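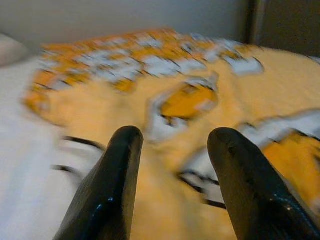
When a company offers you a subscription for a machine that folds laundry, the first question people ask is how fast it is. I think this is the wrong first question. I have been testing the Lerker service for most of the winter, at the small guest house I run with my sister, and I want to argue for a different one: which cloth did they use to show it to you?

Lerker rents you a two-finger arm, a table and the software, and a technician comes to set it up. The price is 500 a month, with a setup fee of 110. For this money the sales film shows white towels, all of the same size, lying flat and folded in the same way. It is a nice film. But a hotel towel is the easiest customer in the world. It has straight edges, it has one colour, and it doesn't surprise anybody.

Our laundry is different. Families stay with us, and families leave behind soft yellow things with large prints on them, fleece blankets, children's robes, all in a heap. On a printed cloth the dark lines of the drawing can look like an edge or a fold. Forough Zamani, who set up our arm in January, told me openly that the patterned pieces are where the software makes most of its mistakes. I respected her for it, and I wish the brochure had the same courage.

In one batch I gave it 43 mixed pieces. The plain ones went well. With the printed ones it often took hold in the middle, lifted, put down and tried again. I don't blame the fingers, which are simple and strong and easy to clean. I blame the way such services are sold – by the best case, and with a contract of 2 years.

My neighbour Guadalupe Varela rents from Pramen, a competitor, and she is more patient than me. She says that a new employee also folds badly in the first weeks. This is true, but a new employee doesn't ask me to sign until the year after next.

So my opinion is this. Before you sign with Lerker, with Pramen or with any other firm, bring your own bag of washing to the demonstration. Put in the fluffy, the faded and the badly printed. Throw it on the table as it comes, and don't let the salesman straighten it. If they refuse, keep your money. If they agree, stay until the bag is empty, and ask for a shorter contract anyway.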